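Tineke Koster
June 11, 2025

Our building wants everyone to sign up for Hutent, the plan that bills you by the hour instead of one flat rate. The flyer says the average home saves 186 dollars a year. I have questions.

Average of who? I called and asked. Samuele on the phone was very nice and did not know. He thought it came from a pilot with 90 homes. People who join a pilot to save on power are already the kind who run the dishwasher at midnight.

I went through my own bills last night. I used 1,816 kilowatt-hours over the months I could find. Most of that is the fridge, the water heater and the AC in August. Which of those am I supposed to move to 3 a.m.?

Cabinet doors, lamps lit, a meter on the left:

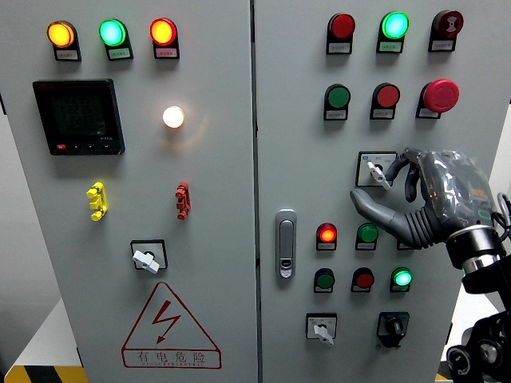
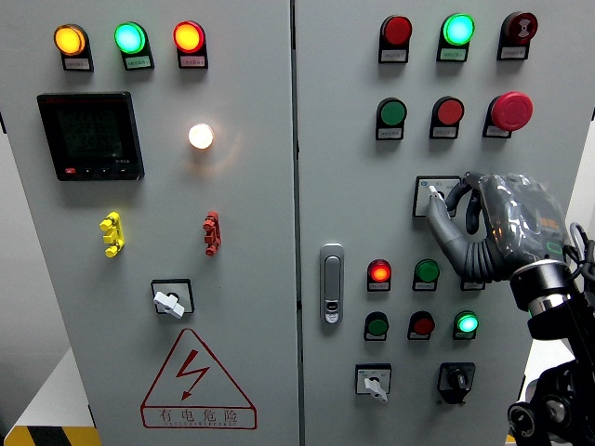
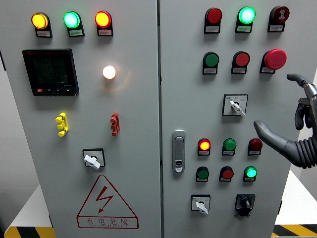
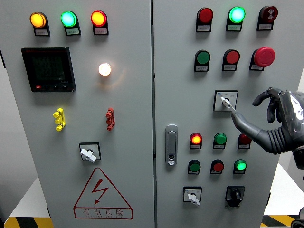

Also, the cheap hours can change with 30 days' notice. Page six, small type. So the savings on the flyer are for a price list they're free to rewrite before the leaves turn.

Lyle upstairs switched last year and swears by it. I asked to see a bill. He pays less than before, sure - but he also got rid of a chest freezer that spring. I'd like to know what the freezer gets credit for.

To be fair, if you charge a car at home this could be a good deal. Yến does, and her math looked fine to me. She plugs in at bedtime and that's most of her use.

I don't own a car. I own a toaster oven and a kid who takes long showers at 6 p.m., right when the rate is highest.

Anyway, I emailed Hutent asking for two things: the pilot numbers with the car owners taken out, and whether I can go back to the flat rate without a fee. The reply answered a third thing, which was how to download the app.

Not signing yet. If anyone here has a full year of bills from before and after, same household, same appliances, please send them my way.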